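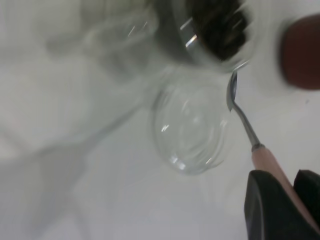 December 15, 2022
By Tiago Louro

The Grastside Centre for Assisted Living has released the results of a four-month trial into whether robot arms can take on routine kitchen and stockroom chores. The trial began in August at the Centre's Melgate laboratory and covered tasks that most adults do without thinking, from folding tea towels to placing tins on a shelf. Moving dry contents from one glass to another was among the hardest. The robot must hold a spoon by its handle between two fingers, bring the small metal bowl to the right spot, and do so beside clear glass, with a full container standing close to an empty one. Each part of that job can be programmed. Doing all of it in one unbroken run, at a pace a household would accept, remains difficult.

The Centre recorded 2,142 attempts across all chores. Of these, 1,571 were completed without a person stepping in. An attempt was marked as incomplete if an object was dropped, if contents were spilled beyond a set limit, or if the supervising technician pressed the stop button for any reason.

Results varied widely from one chore to the next. Shelf stocking with tins and boxed goods was the most dependable, and staff at the laboratory now regard it as suitable for a longer test in a working shop. Wiping a flat counter also went well, provided the counter had been cleared first. Towel folding was slow. Spooning and pouring produced the largest share of stopped attempts.

Clear glass was named in the report as a continuing problem. A camera may pick up the surface behind a tumbler more strongly than the tumbler itself, and bright reflections along the rim can be mistaken for an edge. The laboratory tried different lighting and several table coverings. Softer light helped with some glassware and made little difference with the rest.

Spoons presented a separate difficulty. A handle can turn slightly in the grip as the bowl meets resistance, and a small turn at the handle is enough to tip the load. Technicians were able to reduce the problem by slowing the approach, but the time taken for a single spoonful then rose to about 90 seconds. The report describes this as too slow for everyday use in a resident's kitchen.

"We were asked whether a machine can make a cup of coffee for someone who has trouble using their hands," said Dr. Helena Baptista, who led the trial. "Our answer today is that it can sometimes do so, with a trained person standing by. That does not yet meet the standard we would set for a resident living alone."

Dr. Baptista said the Centre would not recommend that care homes buy robot arms for meal preparation at this time. She added that homes with large storerooms may wish to follow the shelf-stocking work, where the goods are of regular shape and the robot can be kept apart from residents and visitors.

The trial was carried out with Trilledell, a supplier of catering and storeroom equipment, which provided shelving, counters and technical staff. Under the terms of the agreement, the Centre kept full control of the scoring and of the published findings. Trilledell has confirmed that it will continue to support the work for a second stage.

Residents and their families were also consulted. Many said they would welcome help with lifting and reaching, and fewer were interested in having a machine prepare food or drinks. Several residents stated that they would prefer to keep doing small kitchen tasks themselves for as long as they were able, even if the tasks took longer than they once did. The report recommends that this view be given proper weight in any future plans, and that no home reduce its kitchen staff on the basis of the present results.

The second stage will use a smaller set of chores and a wider range of household objects, including chipped, stained and mismatched items of the kind found in most cupboards. Spoons with thicker handles will be tested alongside ordinary cutlery. The laboratory also intends to repeat the glassware tests in a furnished kitchen with daylight from a window, as all attempts to date have been made under fixed lamps.

Copies of the full report may be requested from the Centre's front office in Melgate. A plain-language summary has been prepared for residents and is available in large print.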